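Stultdale Tabletop Set: data card

Version: 2
Maintainer: Hendrik Steyn
Last edited: Mon 17 September
Contents: 339 short clips of small things being handled on a covered table, plus one text file of notes per session

What this is

A collection of tabletop clips: picking up, sliding, turning over, putting down. The objects are small household bits, and the table has a cloth on it. That last detail takes up more of this card than I expected, and I think it should.

The earlier card, which I did not write, called the set "a varied record of everyday table tasks." I have watched all of it and would not use the word varied. It is a narrow set with good notes. If you want a broad picture of how people use tables, look elsewhere.

What is on the table

Mostly one thing at a time. Flat round pieces, small boxes, cards, cups, a few spoons. The round pieces come up most often, and the notes call them "lid," "puck," "disc," and in one session "the black one." I have left these as they were written. Merging them into one label would look tidy and would hide the fact that people writing notes did not agree on what they were handling. The merged labels in version 1 were wrong often enough that I took them out.

Small things near the far edge of the table are usually not part of the task. They were set down and stayed there. The notes rarely mention them, so do not read the notes as a full inventory of the tabletop.

The cloth

Sessions use either a plain cloth or a printed one. Version 1 treated this as decoration. I doubt that. A flat piece on fabric does not behave like a flat piece on a bare top: it drags, the fabric bunches in front of it, and a push that was meant to move the piece can end up moving the cloth. Anyone who has tried to pick a coaster off a tablecloth knows the trouble.

The print may matter too. A flower under a dark disc is easy to ignore if you are a person. I would want to see proof before I assumed the same of any method trained on these clips. The file cloth.txt says which sessions used which cloth. It does not say whether the cloth was clipped down, and I have not been able to find out.

Folders

clips/ the clips, numbered
notes/ one text file per session
cloth.txt plain or printed, by session
rirkham/ 70 clips from the Rirkham room, kept apart because the table there is lower
dropped.txt clips removed since version 1, with a word or two on each

What the notes claim, and how far to trust them

Each note gives a task name and an outcome of "done" or "not done." Task names are fine. Outcomes are shaky. "Done" was marked by whoever was at the table, right after doing it, and people are generous to themselves. I went back through the "slide to middle" clips and found several marked "done" where the piece stopped well short. "Middle" was never defined.

Two-handed tasks are the weakest part. The notes say "both hands" whenever both were over the table, even where one did the work and the other waited beside it. If you plan to count two-handed handling from the notes alone, please don't.

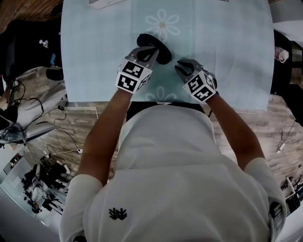
Khumalo thinks I am too hard on the printed cloth: the daisies give you something to judge distance against, and on a plain cloth you lose track of whether a disc has slid or the whole cover has crept toward you. Fair enough, and I have added that to the notes template. It helps only if the cloth itself stays put, which is the part we did not record.

Known problems

Six clips in notes/ have no matching file in clips/. I have left the entries in.

The Brirmont sessions have spoons filed under "cups."

"Turn over" and "flip" are the same task under two names, as far as I can tell. One session uses both, so someone may have meant a difference.

Changes in version 2

Merged labels removed. cloth.txt added. Rirkham clips moved to their own folder. The word "varied" deleted from the summary.

Corrections

Send them to Hendrik with the clip number. "Some of the lids look wrong" is true and I can't do anything with it.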